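Home Blog Projects Guides About Contact
Search this site Type and press enter
Filed under: Robots at Home, Beginner Guides

How to Record Your First Cabinet-Door Demos (and what they say about robot housework)

People keep asking me when a robot is going to put their dishes away. My usual reply is that I'd be thrilled with one that could open a cabinet without yanking the knob off! Doors are where I'd start if you want to find out for yourself how far along machines are with chores. You need a pair of hand-held grippers, a piece of furniture you don't love too much, and a free afternoon.

I've been doing this since October with Ese Onyeka, who writes the training code, while I do the part with the sore shoulders. We call the project Pururen (don't ask, it was late).

What you need

- Two hand-held grippers with marker cubes on them
- A head camera, charged
- A cabinet with a door that swings freely
- Over 1000 recordings, eventually. Start with 5.

Step 1: Pick one chore and write it down

"Tidy the cabinet" is too big. "Open the door, wait, close the door" is a chore. Ours fits on a sticky note, and every time we got ambitious and added a second line we ended up throwing the day's work out.

Step 2: Check your markers

The black and white patterns on the cubes are how the software works out where each gripper is. Wipe them, and look for peeling corners. Then turn each gripper slowly in front of your head camera and watch the tracking on your screen. If it drops out when you tilt your wrist, you'll want to practice a different wrist angle before you record anything.

Step 3: Do it badly, without recording

Ten minutes, at least. Your hands want to do clever human things like hooking a door with a pinky, and you don't have a pinky anymore, you have two fingers per side and no feeling in any of them. Go slow. Slower than that. Helmut Seidel came by to try it and closed the gripper on thin air four times in a row (he repairs watches, so he took it hard).

Step 4: Record in short batches

Start with both grippers up where the camera can see them, hold for a second, then reach. Finish the same way. Keep your head pointed at your hands, which sounds obvious until somebody says your name from across the room.
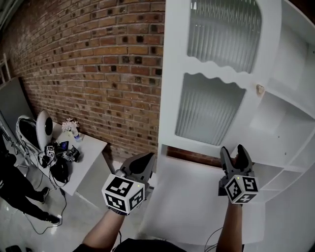

I do batches of about a dozen and then put everything down and shake my arms out. Between batches, change something small: stand a bit to the left, start with the door half open, swap which hand leads. My first 172 recordings were all from the same spot, and the model we trained on them was hopeless the moment we moved its starting position. Ese was very nice about it.

Glass panels deserve their own warning. Tap one with a gripper and you'll hear it in your teeth, so stay on the knob or the edge of the door.

Step 5: Watch them back the same day

Delete anything where a cube leaves the view for more than a blink, or where you fumbled and recovered by luck. Keep a few honest fumbles where you recovered on purpose, though! Those have been some of our most useful ones.

So can it do the chore yet?

Sort of. Ours opens the door it knows on a good morning, and goes to pieces on the one in my kitchen. Putting a glass on a shelf behind that door is a whole other project, and I'm still arguing with Ese over whether we try it before we hit 2000 recordings. If you've got a setup that copes with a cabinet it hasn't met before, leave me a comment and tell me how you varied your starts.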